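Two grippers, one old motherboard: the Holroyd bench trials are underway

June 7, 2024

If you've been wondering why I've gone quiet on here, I've spent most of my days at Holroyd, hunched over an open computer case, watching two grippers take turns at the same fiddly job. And I'm having a great time!

Quick recap for anyone who missed the March post. Holroyd takes in retired office desktops and strips them for parts, and they'd like an arm to do some of the picking — memory, coin cells, processors, the small stuff that wears out people's fingertips. They already own the arm and the controller. What they don't own is a gripper everyone likes, so we're comparing the Sturnora, which is what came with the arm, against the newer Bekisska. Same wrist camera, same program, same six tasks.

The Sturnora is the one I know best. It's wide and stiff and it closes exactly where you tell it to, which I love on a flat bench and love a lot less inside a case, where there's always some strip of chassis metal waiting for you on the way in. The Bekisska is slimmer and has a bit of give in the fingers. That sounded perfect to me on paper (I may have said so too loudly in the planning meeting), but the give makes the tips wander when they meet an edge, and a processor is pretty much all edge.

So far memory has been the friendly part. Latches open, fingers down, pull straight up, and both grippers manage it well enough that I've stopped holding my breath. The processor is where I'd like more time. We take the cooler off by hand first and then bring the fingers in low over the socket, and the last little bit of the approach is all about what the wrist camera can make out. Shiny metal lids bounce the ring light right back at it. We turned the light down and lost the corners of the bracket, turned it up and lost the chip. We settled on a middle setting I'm still not in love with.

The approach itself looks good from the wrist, though, with the fingertips almost at the lower edge of the chip and all four screw posts of the bracket easy to pick out. 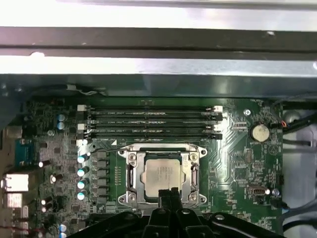
Montserrat Arellano told me she would drop the ring light altogether and put a soft lamp off to one side of the case, and that she'd want to see both grippers run again that way before anybody picks a winner. She also thinks I'm being too hard on the Bekisska, and that shorter fingertips would fix most of the wandering.

Fair enough. A shorter set is on order from Brisunel, and I'll swap them in when they show up. Until then we're rerunning the processor task with the lamp — I've borrowed one from the photo corner upstairs — and I'll post the numbers once both grippers have been through it.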